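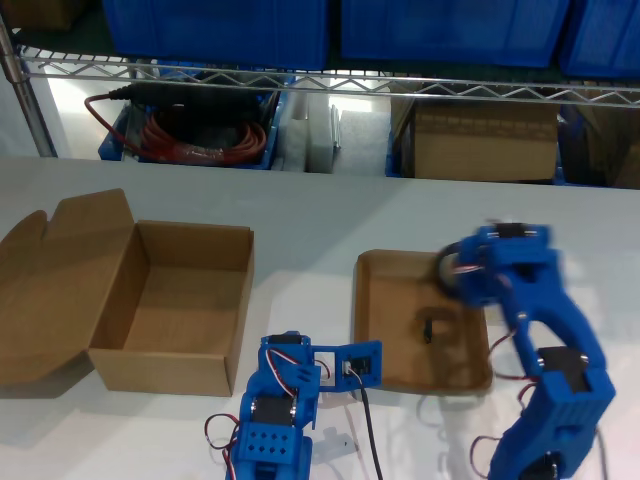
3.2 Setting up and looking after the two-arm cell

Figure 1. The Gesard cell at the bench, with both printed arms, the open carton and the shallow tray.

The Gesard cell is small enough to share a bench with other work, and we have grown very fond of it. It has two arms with blue 3D-printed links and black servos at the joints, a white tabletop, and a pair of cardboard containers that serve as the source and the target of each transfer. As Figure 1 shows, one container is a box with its lid folded right back and the other is a tray with low edges. We tried both ways round during the October trials and kept the tray as the source, where the grippers can come in from the side as well as from overhead.

Most of our upkeep goes into the wiring. The servo leads run in open loops outside the links (Figure 1), and we like it that way! A lead can be traced with a fingertip from plug to plug, and a worn one can be swapped without taking a joint apart. The loops do need enough slack for the full swing of the arm. In our first build, which followed the Silletti layout, the leads were clipped tightly to the links, and the plugs at the gripper end worked themselves free again and again. Letting the wires hang looser cured nearly all of this, though a long loop can catch on the edge of the tray, so we now check the lowest point of each one by hand with the power off.

Every 100 transfers we stop the cell and go over the screws in the servo brackets. Printed plastic creeps a little under load, and a bracket that was snug in the morning may rock by the afternoon. A rocking bracket shows up first at the gripper, as a small sideways miss at the tray. We log the miss, tighten the bracket, send the arm to its rest pose and set the zero again. The whole job is quick and oddly pleasant.

Over the full run the cell made 1,000 attempted transfers, of which 784 went through with no help from us. Of the rest, 141 were stopped by a wiring fault of one kind or another, and we were delighted to find that most of these came before the looser routing was in place. The remaining failures were missed grasps, mainly with short, dark parts lying flat on the cardboard.

Repairs are just as simple. We keep one spare of each printed link, made from the same Maurya files as the originals, and a link change needs one screwdriver and a clear patch of table. The new link goes on with the servo already centred – fitting it first and centring afterwards cost us two servo horns before we learned better. After any link change we run the slow test path with both containers taken off the table, then put them back against their tape marks and carry on.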